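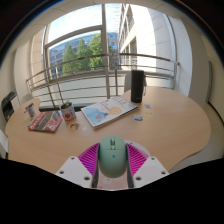 Nusto publishes second edition of recording rules for hand-held grippers

Nolville. The Nusto working group has released the second edition of its practice guide for recording manipulation demonstrations with hand-held grippers. The guide covers work done outside a laboratory, in places such as offices, kitchens and shared rooms, and replaces the edition that member sites have used up to now. It takes effect in September. Sites with a collection already under way may finish it under the old rules, provided the edition number is entered with each session.

The main changes concern consent, background content, calibration and the treatment of failed grasps. The text has also been shortened, and several recommendations from the first edition are now requirements.

Before a session, the operator must have written permission from whoever is responsible for the room. Under the first edition, permission from the employer was enough. In shared offices the two are often different parties, and the guide now asks for both. Anyone who regularly uses a desk or table in the working area must be told when recording will take place and given a way to opt out. Opting out covers the person and the objects they normally keep on the desk.

Wide-angle lenses have their own section. A camera mounted on the gripper takes in far more than the object being handled, including walls, windows, printers and whatever lies on the next table. Operators are required to check the full field of view from at least two working positions before the first take. Paper with names, addresses or account details must be removed or turned over. Screens must be locked or switched off. Published material such as books and magazines may stay, but must be listed on the object sheet if its text is legible.

Windows are treated separately. A view of buildings or trees is allowed. If the view would identify a private home, the blinds must be closed or the working direction changed. The group considered a general requirement to close all blinds and dropped it after sites reported that artificial light alone made their recordings too uniform for training. The exposure setting must be fixed for the length of a session, even where part of the window is overexposed.

On calibration, the guide sets a limit of 300 takes before the gripper opening has to be measured again. The previous limit was 600. Flexible ribbed fingers are the reason for the change. They bend around an object, and their resting shape can shift with use, so that the recorded opening no longer matches the distance between the contact surfaces. The measurement is made with the fingers unloaded, and then again on a gauge block. Both values go into the session record. If either has drifted beyond the tolerance given in Annex B, all takes since the last good measurement are flagged. They may be kept in a data set only with the flag attached.

Fingers and mounting plates must be inspected at the start of each day. A finger with a torn rib is replaced, and fingers are replaced as a pair. Screws on the mounting plates are checked for tightness by hand tool. Color changes between finger sets must be noted, as some models use finger color to locate the contact area.

The section on failed grasps drew the most comments during the review. Many sites have been deleting takes in which an object slips, tips over or is picked up the wrong way around. The new edition prohibits deletion except where a person appears who has not given consent. Failed takes are to be stored with one of four codes: missed, slipped, wrong object, or stopped by operator. A take that succeeds on a second attempt is recorded as a single take with the code of the first attempt.

Rania Zaki, technical editor of the guide, said the rule was based on a check of stored material from the Nullunville site. Of 980 takes examined, 354 had been trimmed at the start or the end, and the trimming had not been logged. "The files were usable, but we could not tell what was missing from them," Zaki said. "A person who later wants to work out a failure rate from that set has nothing to go on. Keeping the raw take costs disk space and very little else."

Small electronic devices were also discussed. Computer mice, remote controls and similar items may be handled in their normal state, with batteries in place, as long as they are not connected to equipment in use. Pressing a button by accident during a grasp does not count as a failure, but it should be noted where it is heard or felt. Objects with liquid inside must be closed and must have been tested for leaks. Glass and blades remain excluded from general sessions and fall under a separate annex, which has not been revised.

Operator workload is limited for the first time. Continuous work with a hand-held gripper may last no longer than 40 minutes, followed by a break of at least ten. The limit applies regardless of the weight of the tool. The draft had linked it to weight, and reviewers objected that wrist position has more influence on fatigue than the mass of the gripper. Sites may set shorter periods.

El Fassi, the test house that handles conformity checks for the group, will accept applications under the second edition from September. A check consists of a review of the session records, a site visit and a repeat of the opening measurement on every gripper in service. Sites holding a certificate under the first edition keep it until its expiration date. They do not need to reapply early, but the new consent rules bind them from the effective date.

Templates for the object sheet, room permission form and daily inspection log are included with the guide. The forms can be adapted to local needs if the numbered fields are left in place. Comments on the glass and blades annex can be sent to the working group's office in Nolville until the end of the month in which the guide takes effect.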